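Gripper Upkeep Group -- Minutes of the January meeting, Gerdale office

The meeting opened at 4 p.m. with a warm welcome to everyone, including the two newcomers from Risier, and thanks to Ntuli for the loan of the good torque driver, which has been a real blessing on those tiny plate screws.

1. Minutes of the last meeting. Read and accepted, with one spelling fixed.

2. Condition of unit 015

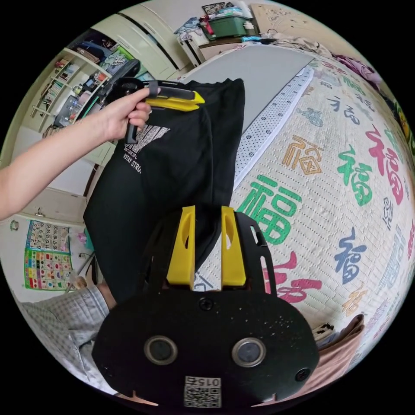 Finger wear took up most of our time, as it usually does. The Fivevis log puts this pair at 1733 closings, and we had all agreed last fall to look hard at any pair past 1267. There was a friendly but lengthy talk about whether the slotted yellow fingers ought to be changed together or singly, and it was settled that they go as a pair. Members were reminded that thin cloth, such as the top edge of a black T-shirt, is held right at the jaw tips, so that is where the wear should be checked first -- with a fingertip as well as by eye, please.

Plate screws are to be snugged by hand before the driver comes out. The lens circles get the dry cloth only, and the QR sticker is to be left alone unless a corner has lifted.

3. Cable and trigger
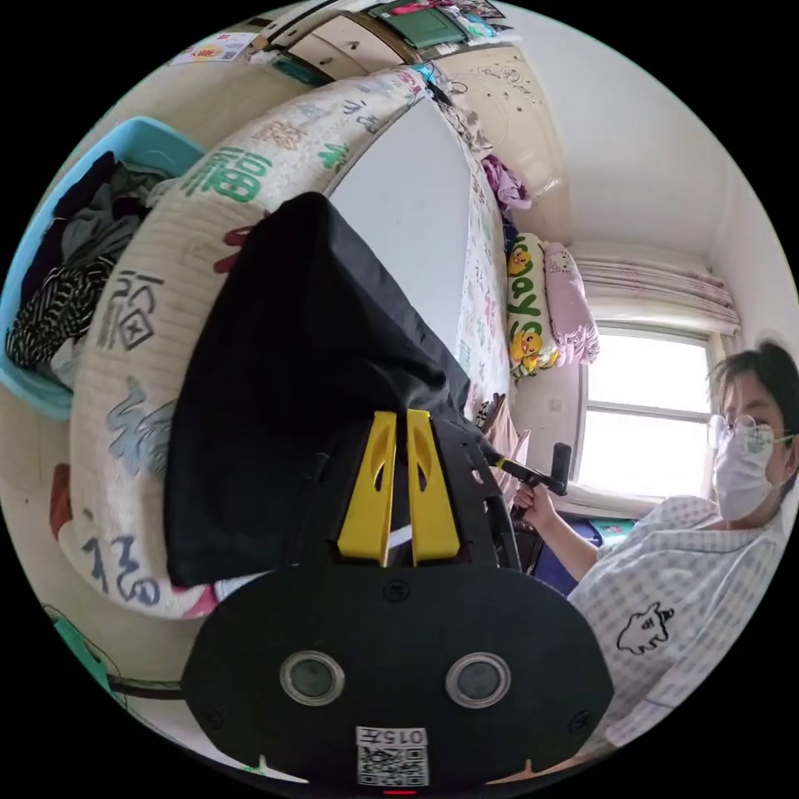
Page 3

Handles came next. It was agreed to check the trigger return before every folding session, and to follow the cable along its full length while the unit is being held, looking for any place where it might rub. Risier kindly offered to send spare clips. The spare unit stands at 1020 closings and can wait until spring.

4. Next meeting. Sunday, same room, and somebody please bring the log.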